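Project Report: Tillik, a Pair of Hand-Held Grippers for Recording Two-Handed Tasks

Submitted by Anil Pinto
Jan 3, 2024

1. Purpose of the project

The purpose of this project was to design and build a matched pair of hand-held grippers that a person can use to perform simple tasks while the position of each gripper is recorded. The recordings are intended for use in programming a small two-armed robot at a later stage. The project was given the name Tillik at the proposal stage and is referred to by that name throughout this report.

The work was carried out in the shared workshop at Skamanum, where members have access to printers, hand tools and bench space. The robot arms themselves are outside the scope of this report. They will be the subject of a second project, provided that the recordings described in Section 5 are judged to be good enough.

2. Requirements

The following requirements were agreed with the project supervisor, Dr. Lindqvist, in September.

The left and right grippers shall be mirror images of each other as far as possible.
Each gripper shall be light enough to use for a full recording period without a rest.
The position of each gripper shall be found from printed markers, without any electronic sensor in the handle.
All parts shall be replaceable by the user with ordinary tools.
The cost of materials shall not exceed $130 for the pair.

The last requirement caused the most difficulty. The first parts list came in well above the limit, mainly on account of the bearings. These were replaced with plain printed bushings, which were considered acceptable for the low forces involved.

3. Construction

Each gripper consists of a body, a handle, a moving finger and a marker cube. The finger is closed by the index finger of the operator and returned by a spring. The tip carries a black pad which can be pulled off and replaced when it wears. Pads were cut by hand from sheet material, and the first set differed in thickness. A simple cutting guide was made before the second set, and the pads have matched since then.

The marker cube is mounted on the body, away from the fingers. Square black-and-white markers are applied to its faces so that at least one face can be read from most angles. An early cube was printed in glossy material and gave poor readings under the workshop lights. The present cubes have a matte surface. Care must be taken to keep the faces flat, as even a small bubble under a marker was found to shift the measured position.

The software was written by the author, with the exception of the marker reader, which is the package used by the Trorard student team in its own work. Trorard also lent the calibration board.

4. Test procedure

Testing was done on the upper level of the workshop, at a round wooden table. The round table was chosen because the operator can stand close to it and reach the middle without leaning. Light objects were used first, followed by a clear cup. The cup was included on the advice of Dr. Lindqvist, as transparent objects are known to be hard to locate in a camera image, and the recordings should contain some difficult cases from the beginning.

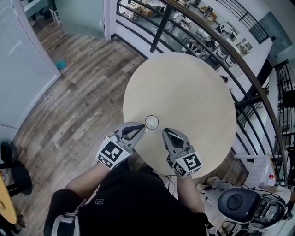 Figure 1. Left and right grippers on either side of the clear cup at the near edge of the table.

For each recording, the operator began with the tips apart, brought both grippers to the object, lifted it and set it down in a new position. The operator then returned to the starting position. A recording was rejected if either marker cube was lost from view for longer than the limit set in the software, or if the object was dropped.

Recordings were made in 6 sessions. The cubes were checked against the calibration board at the start of each one.

5. Results

A total of 769 recordings were made, of which 661 were accepted. Most of the rejected recordings came from the first two sessions, when the operator tended to turn the wrists inward and hide one cube behind the other. A short practice period was added before the third session, and the problem became much less frequent.

The cup gave more trouble than the other objects. Its smooth side slipped against the original pads, and a softer material was adopted. The left gripper also developed some play at the finger joint – the bushing had been printed slightly oversize – and was repaired between the fourth and fifth sessions. Recordings made before the repair have been kept but are labeled separately.

6. Remaining work

The spring in the right gripper is stiffer than the one in the left and should be replaced. The handle should be made in a second size, as two members who tried the grippers found the reach to the trigger too long. Drawings and print files for both grippers are stored in the Skamanum project folder under Tillik, together with the parts list and the record of rejected recordings.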